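October 30, 2022

Slept badly again, and at five I gave up and made coffee. The clocks went back in the night, so it was even earlier than I thought. I sat in the kitchen and read my old letters to Mrs. Desmet, who taught me my first English words. So many mistakes! But I was braver then, I wrote long sentences without any fear.

In the afternoon choir practice. We have two new songs for the winter concert and I still cannot hold the low part when Dirk Stevens stands beside me, he sings loud and always a little before the others. He was in a good mood and talked the whole break about his trip to Utach in July — the lake, the bad road, the bread with seeds. I think I would like to go there. The train costs too much now, maybe in spring.

Called my sister after. She is knitting a blanket and has used 3000 meters of yarn already, and it covers only half of the bed. She asked if I eat enough. I said yes, and then I had soup from yesterday. 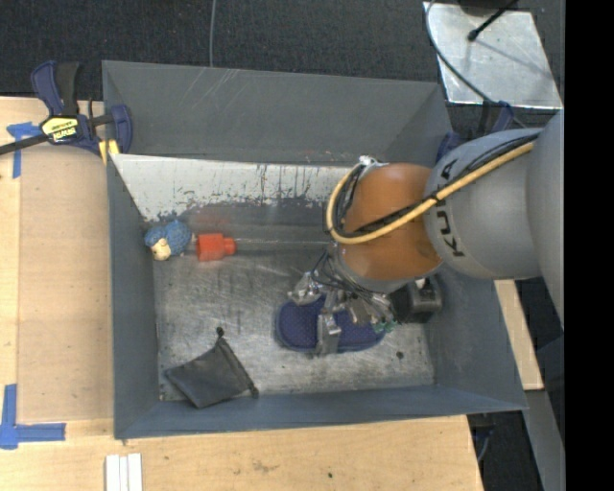
It is dark before six now and I don't like it. I closed the curtains and practiced my part for three pages, quietly, because the wall is thin. The word "thorough" still gives me trouble. Tomorrow I must buy stamps, and call the dentist, and return the umbrella to Kesari.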